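Is the Plelari kitchen sim pack worth 340 for a small team?

skustby_shop
Looking at the Plelari kitchen pack for our gripper work. 340 a seat, we'd need 2. Mostly want the wrist view for training pick and place before we touch the real arm. Trial is only 11 days and I've burned most of it on the installer. Anyone using it for real? Does the wrist cam view hold up or is it just pretty rooms? Also support, do they answer.

lappalainen_k
Using it since October. Short version, yes if you need kitchens, no if you need anything else. Wrist view is fine. Tiles and cabinets come out clean, tile color varies enough that our model stopped latching onto one wall. Lighting is kinda flat and dim out of the box, turn it up. The view tilts with the wrist so dont panic when the tile rows go diagonal, check your mount angle first tho. Ours was wrong in the config for a week.
Finger colors you can change per finger. We run one white, one gray, makes left/right easy to spot when you're skimming clips.
Support: one reply, next morning, fixed it.
Not great: roughly 200 layouts on the sales page, but a lot of them are the same kitchen with diferent doors. Ask for the full list before you pay.
Screenshot from my setup at the bottom.

vencombe2
just get the free one

lappalainen_k
Free one has no wrist cam, he asked about wrist cam. Pic:
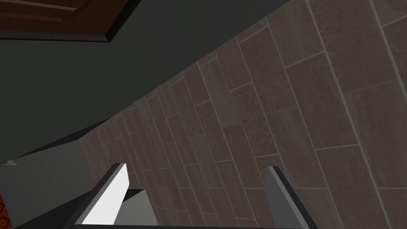 Wrist view, Plelari kitchen pack, fingers open at the tile wall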